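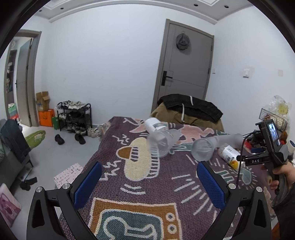 Cleven Reading Room Adds Saturday Table Reset to Its Weekly Schedule

The Cleven Reading Room will set aside the last part of its Saturday opening for a shared clearing of the tables, beginning this April. The change was approved at the spring staff meeting and applies to the ground floor lounge, the homework corner and the long room at the back of the building.

Visitors are asked to finish food and drink by 4:30 p.m. on that day. From then until the doors close at 5 p.m., cups and bottles will be gathered from the tables, sorted and carried to the new station beside the rear entrance. Books and games may stay out until ten minutes before closing.

The Reading Room has permitted drinks in the lounge since it reopened after the renovation of the heating system. Plastic cups are available at the counter, and many visitors bring bottled juice or water from outside. The arrangement has been popular with families and with the afternoon study groups. It has also meant that cups are left lying on their sides on the covered tables at the end of the day, and that staff members have spent a good part of Sunday morning collecting them before the first reading hour.

"People like to sit down with something to drink, and we want that to continue," said Godfrey Shemweta, who manages the building. "What we are asking for is half an hour of attention at the end of the week. The tables belong to everyone who uses them, and they should be ready for the next person."

Purple Blankets to Remain

The woven table covers, which were put down in the winter, will stay in place. Several visitors had written to ask whether the covers would be taken away when the new schedule began. Management has confirmed that they will not.

The purple blanket with the cartoon figures has become the best known of these. Its television with the teal screen and its round, striped creature with the orange-brown snout are familiar to the younger readers, who have given names to most of the characters. The covers were chosen to soften the sound of dishes and board games in rooms with hard floors, and the study groups report that the lounge is noticeably quieter than it was a year ago.

The covers do require care. Liquid left in a tipped cup can soak through to the tabletop, and the fringe holds crumbs. Under the new schedule each cover will be lifted on Saturday after the containers have been removed, shaken outdoors and checked for stains. Covers that need washing will be sent out with the regular linens and returned by the middle of the week. A plain spare will be used on any table whose cover is away.

Visitors who notice a spill during the week are asked to tell a member of the staff promptly. Spray cleaners should not be used on the woven covers. A damp cloth is kept at the counter for small marks and may be borrowed at any time.

How the Containers Will Be Sorted

The new station has three bins. The first is for empty cups, the second is for empty bottles and the third is for wrappers and anything that cannot be recycled. Any liquid remaining in a cup or bottle should be poured into the sink next to the station. Lids should be removed from cups and placed in the third bin. Caps may be left on bottles.

Labels do not need to be taken off. The hauling firm, Prakia, accepts bottles with paper or plastic wraparound labels and removes them at its own plant. Earlier notices in the building asked visitors to peel labels by hand, and those notices have now been taken down.

Cups should be stacked before they are placed in the bin. Loose cups fill the bin quickly, and during the trial period it had to be emptied twice in one afternoon. A stack of no more than 9 cups will pass through the opening without being forced.

Refillable bottles and children's drinking cups left behind at closing will be kept on the shelf under the counter for two weeks. Items with a name on them will be held for a month.

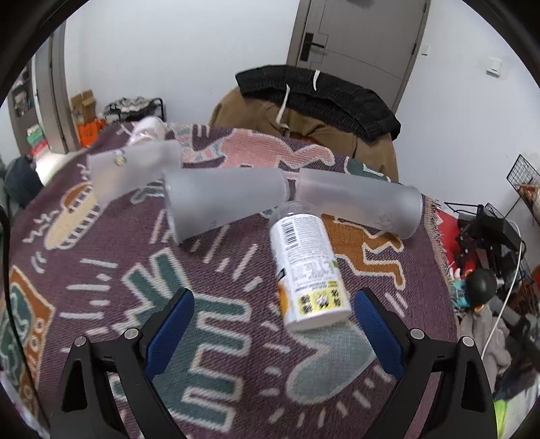

Results of the Trial Period

A trial of the table reset was carried out in the homework corner during the winter term. Staff members recorded the number of containers collected from the building over the full term. Nearly 3000 cups and bottles were gathered, of which 2000 were clean enough to be sent for recycling. The remaining 1000 were discarded, mostly on account of food residue or liquid left inside.

Management considers the second figure the more important. Containers that are emptied at the sink are generally accepted by the hauler, while those that go into the bin partly full can spoil the rest of the bag. A short sign above the sink will remind visitors to pour first and sort afterward.

The trial also led to a small change in the arrangement of the lounge. The two tables nearest the window have been moved closer to the wall, leaving a wider path to the rear entrance. Visitors with strollers or wheelchairs can now reach the station without passing between chairs.

Morning Reading Hour

The Sunday reading hour will begin at 10 a.m., half an hour earlier than before. The earlier start is possible now that the tables will be cleared the previous afternoon. Families may enter from 9:45 a.m. through the front door. The rear entrance remains closed on Sunday.

The program for the coming weeks includes picture books, a session of riddles and a drawing table at which children may copy the figures from the blankets. Paper and crayons are supplied. Children under six should be accompanied by an adult for the whole of the session. Places at the drawing table are limited and are given in order of arrival.

Supplies and Support

The bins and the sink fitting were purchased with a grant from the Farah Fund, which supports small improvements to neighborhood buildings. Ollideo, the supplier of the counter equipment, has installed the shelf for left items and will replace the cup dispenser before the summer. The cost of washing the table covers is met from the ordinary budget of the Reading Room, and no charge will be made to visitors for drinks consumed on the premises.

Management has also reviewed whether the plastic cups at the counter should be replaced with washable ones. The kitchen does not at present have room for a dishwasher of the required size. The question will be taken up again in the fall, when the storage closet next to the kitchen is to be cleared. Visitors are welcome to bring their own cups in the meantime and may have them filled at the counter.

Taking Part

No sign-up is required for the Saturday reset. Visitors who are in the building at 4:30 p.m. may help with their own table or with any other. Gloves are available at the counter in adult and child sizes. Groups that have booked the long room are asked to clear it themselves and to leave the cover folded at the end of the table, with the fringe inside.

Groups whose booking runs past 5 p.m. will be contacted separately about the times at which they can use the station. Existing bookings are not affected by the change and do not need to be renewed.

Comments on the new schedule may be left in the box at the front door or given to Mr. Shemweta during opening hours. A notice with the revised times has been posted at both entrances and on the board in the homework corner.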